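Open day at the Okel yarn mill

Fadwa Hajji and I drove out to Dretudport in June for the open day at the Okel mill. The doors opened at 9 in the morning and there was already a line at the gate. Admission was free, parking was not – bring coins.

The tour takes in the carding hall, the spinning floor and the dye house. Our group had 12 people and the guide kept us moving. The spinning floor is loud, and I missed most of what she said about the Zerouali frames, the oldest machines still running. The dye house was better. They keep 132 shades on file, each with a card and a short length of yarn tied through a hole.

After the tour you can go into the craft room, where small knitted things in the mill's brighter colors are put out. Orange seems to be popular this year.

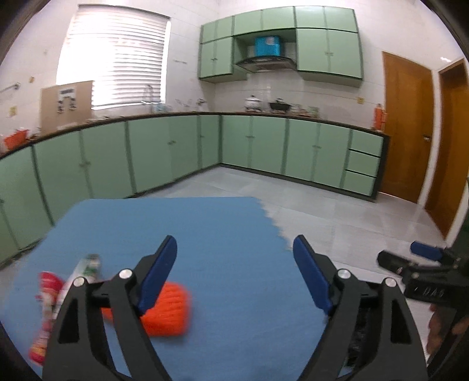
The shop

Flutilora, their wool and cotton blend, was three dollars off a skein. Fadwa bought four in dark green. I bought none, but took a shade card home. The coffee stand closes at 3, well before the shop does.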